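Chapter 7
Rules at the Gripper: Contact, Force, and the Written Procedure

What you will learn

How a cell procedure is put together and who signs it
Why contact limits are set for each class of object
How to write a stop rule that two operators will read the same way
What belongs in a run log, and what belongs in the fault log instead

Before you start: you should have finished the force-sensing lab in Chapter 5 and be able to zero a wrist sensor on your own.

7.1 Where good rules come from

Open the binder at almost any robot cell and you will find a page that somebody wrote after a bad afternoon. At the Tovenden training center, the first page used to say only "Keep clear of the arm while it is moving." Good advice! But it left out nearly everything an operator needs to decide. How clear is clear? Does a slow arm count as moving? What about an arm that is holding still and pushing on something?

This chapter is about answering questions like those in writing, before they come up. It's one of the most satisfying parts of the trade, because a well-written rule gets used every single day by people you may never meet (and a badly written one gets ignored by lunchtime). You will be writing rules of your own by the end of Section 7.4, and you will be trading them with a classmate who has full permission to misread them.

Most of our cases come from one site, the Fliren handling line, where small arms sort and move soft household goods. The line keeps its procedures short. Its full rule set for one cell fits on four printed pages, and each rule has a number, an owner, and a date for its next review. Reviews happen every May, with extra ones whenever the tooling changes.

7.2 Three kinds of documents

People new to the field often mix up a standard, a site rule, and a work instruction. A standard is published by an outside body and applies to many workplaces. A site rule is the way your own shop meets that standard, plus whatever else your shop has decided it wants. A work instruction tells one operator how to do one job at one cell.

Keep them apart on paper. When the Blackburn shop rewrote its binder, it found the same speed limit printed in five places with two different values. The fix took a morning: the limit now lives in the site rule, and each work instruction points to it by number. Try this with any binder you can get your hands on. You'll be surprised how quickly you start spotting copies that have drifted apart.

7.3 Contact limits and object classes

Now we get to the fun part. Rigid parts are fairly simple to write rules for. A metal block pushes back right away, the sensor reading climbs, and the controller can stop the arm at a set value. Soft goods don't behave so politely. Fabric gives, folds, slides, and then suddenly runs out of slack.

Fliren handles this by sorting objects into classes, each with its own contact limit and its own approach speed. In the log set used for this chapter there are 1,478 runs, and 780 of them involve soft goods. Of those soft-goods runs, 696 finished without a stop being called. The other 84 are worth far more of your study time, and you will work through a selection of them in Lab 7B.

Two terms to learn now. Planned contact is contact that the work instruction calls for, at a place and a force named ahead of time. Incidental contact is everything else, however gentle. A finger resting against the inside of a bag may be either one. The written instruction decides which.

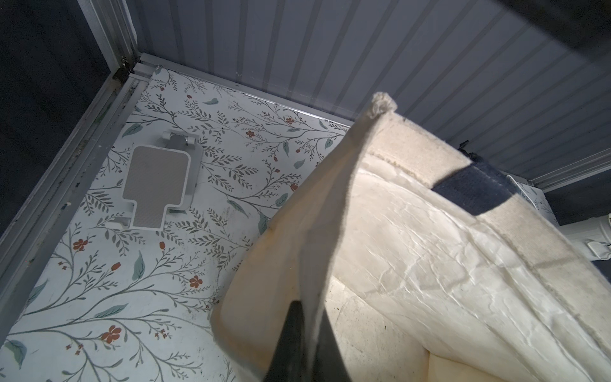 Starnero, reading a draft of this section, objected that the two terms leave operators stuck when a planned contact drifts along the fabric and ends up somewhere the instruction never named. Should the run be stopped, or only noted?

It's a great objection, and we changed the rule in this edition because of it. A planned contact now has a zone as well as a starting point. Inside the zone, the run continues. Outside it, the contact becomes incidental, the operator calls a stop, and the run goes in the fault log even if the force never came close to the limit.

7.4 Writing a stop rule

A stop rule has to name a trigger, a person, and an action. Compare these two versions:

Weak: Stop the arm if the fabric looks too tight.

Stronger: If the force reading stays above the class limit after the arm pauses, the operator at the panel presses stop and leaves the gripper where it is until the reading has been written down.

Read the second one aloud. You can tell who acts, when, and what they do next. Notice too that it keeps the gripper in place; releasing first would change the reading you need.

Exercise 7.1. Pick one soft object from the lab shelf and draft a stop rule for it in no more than two sentences. Give it a number, an owner, and a review month, then swap with a partner before moving on to Section 7.5.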